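2 min read

Tenants' group questions "sleep-friendly" rental label

March 2023 - The Radwan Renters' Network has doubts about the Wudeo "sleep-friendly" label, which landlords can buy for $300 a unit. Wudeo says 258 units now carry it. We asked how many were tested for noise and were sent a brochure.

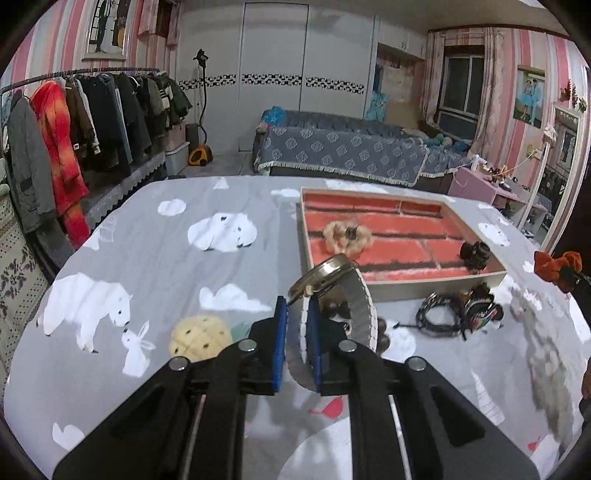 The label covers blinds, paint colour and a welcome card. It does not cover traffic, thin walls or the neighbour's heat pump. "I'd like to see one decibel reading," said network spokesperson Visitación Echevarría. "So far I've seen a sticker."

Members report weekly rents going up after the sticker does - we would like Wudeo to explain that too. Our petition for independent testing has 1,546 signatures.
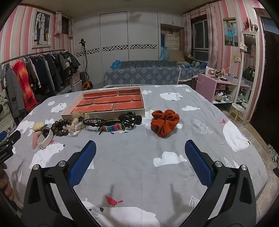 Hair clips and a scrunchie on a grey printed sheet.

Wudeo has promised a review by July. We will believe it when we read it.

Comments

Damian Stöckli: Our place has the label. Trams until 1 am.

bemano_bec: So who checks the blinds?

pete400: Paid extra for a card. Great.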